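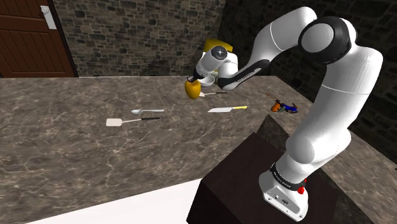

A white robot arm over a marbled countertop.

Opinion | Environmental Law

The permit for the Stisard plant is 354 pages long. I read all of it in February, at my kitchen table, over nine evenings. I am a chemist by training and I have lived in this county for eleven years, and still I needed help to understand which discharge limits apply in dry months and which apply after heavy rain.

My opinion is simple. A permit to put something in a public river should come with a short summary that a neighbor can read, and the summary should have legal weight. If the summary says one thing and the annex says another, the stricter number should win.

The usual answer is that the subject is technical and that short texts create mistakes. I have respect for this answer. I wrote technical reports for many years, and I know how a careless sentence can cost money. But the long text also creates mistakes, and these fall on people who have no lawyer. When Rendel asked to raise its summer limit, the public had 30 days to comment. The change was in a footnote to a table in the fourth annex. Only two comments arrived, and one of them was about truck noise.
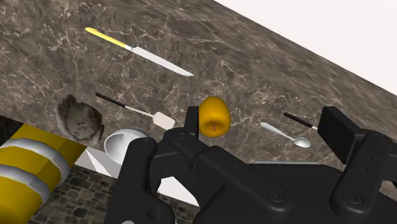

Marbled stone counter with a yellow-handled knife and a spatula.

Charito Layug, who represented several families on Jalali Road in that matter, told me that she charged them for 14 hours of reading before she could write the first page of her objection. She was not proud of this. "They paid me to find the question," she said.

Our county charges a filing fee of $900 for a permit change. A contested hearing costs the objector $230 only to open. I do not think these amounts are terrible by themselves. What troubles me is that a person must decide whether to pay before she can know if she has a case.

Some companies already do better. Tollinex puts two pages in front of every application, with the old limit and the new limit side by side. The law does not require it, and the next manager can stop it at any time. I would like the county to make it a rule before the Stisard permit comes up for renewal.

1557 shares | 42 comments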